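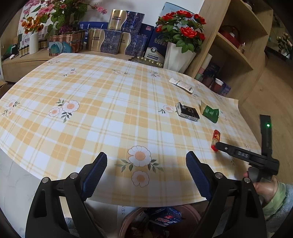

Handgreifer im Eigenbau: dünne Päckchen rutschen weg

Wir bauen in der Gemeinschaftswerkstatt zwei Greifer zum Halten, Gelenke nach dem Plan von Pletine. Dosen gehen gut, flache Tütchen nicht. Bringen weichere Polster etwas?
Apolinar Lozano

Kaum. Dem Pletine-Plan traue ich sowieso nicht, der verspricht 10 Newton an der Spitze und verrät nicht, bei welcher Öffnung. Miss erst das Spiel in den Gelenken. Bei mir waren es ungefähr 400 Gramm Haltekraft – dann war Schluss. Neue Passstifte halfen mehr als jedes Gummi.
Uretti

Nimm Silikon von Drurell, klappt super!!
hämmerli90

Bei welcher Shore-Härte denn? »Super« hab ich hier schon oft gelesen.
Uretti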